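Visita al taller compartido Medrano
Crónica de una tarde de junio

El taller Medrano ocupa la planta baja de una antigua imprenta y abre sus puertas una vez al año. Yo llegué a las cuatro de la tarde con mi cuaderno y con muchas preguntas, porque en mi casa estoy construyendo un brazo pequeño y todavía no consigo que cierre bien la pinza. Me recibió Xóchitl Carrillo, que dirige el proyecto Usitz: un robot doméstico de dos brazos, hecho por los socios del taller en sus horas libres.

La casa simulada

Antes de mover el robot verdadero, el grupo prueba cada tarea en una casa simulada que llaman Jonavura. Esto me sorprendió, yo esperaba ver sobre todo tornillos.
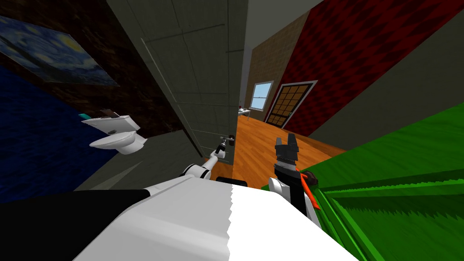 Mi interés principal era la pinza, que es la parte donde yo tengo más dificultades. Xóchitl me explicó que una puerta es un ejercicio muy completo, porque la mano debe agarrar y el cuerpo debe acompañar. En la pantalla, la pinza izquierda estaba cerrada sobre la manilla de una puerta gris, entre el baño y el pasillo, y la derecha seguía abierta y libre. Le pregunté por qué no usan los dos brazos. Me contestó que primero quieren dominar uno - y que el segundo trae siempre problemas de coordinación.

Después Cirilo Cortés nos habló del presupuesto. Los motores de las muñecas costaron 648 euros, comprados de segunda mano a la empresa Budon, y fueron el gasto más discutido del año.
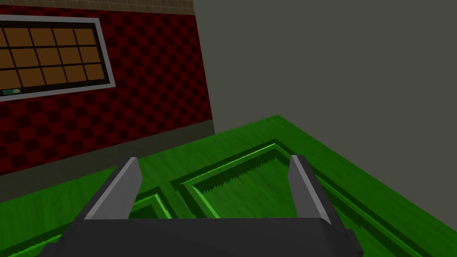
También contó que dos de esos motores llegaron con el engranaje gastado y que los reparó él mismo en el torno. Yo tomé nota del método, aunque no tengo torno en casa.

Al final de la demostración pudimos hacer preguntas. Un señor quería saber si el robot podrá trabajar en pisos pequeños, con muebles grandes cerca del paso. Según Cirilo, es justamente lo que quieren estudiar con Jonavura.
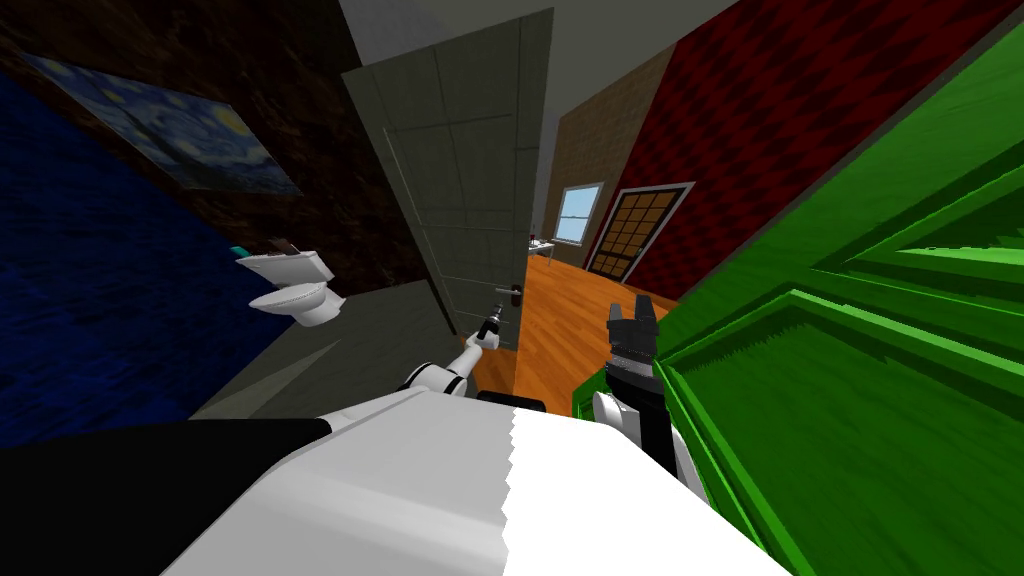
Consejos para visitar el taller

La entrada es gratuita, pero conviene escribir antes, porque los grupos son reducidos. El banco de electrónica está en la sala del fondo y hace bastante calor. Yo me quedé dos horas y me faltó tiempo para ver la impresora grande - volveré en otoño, si me invitan.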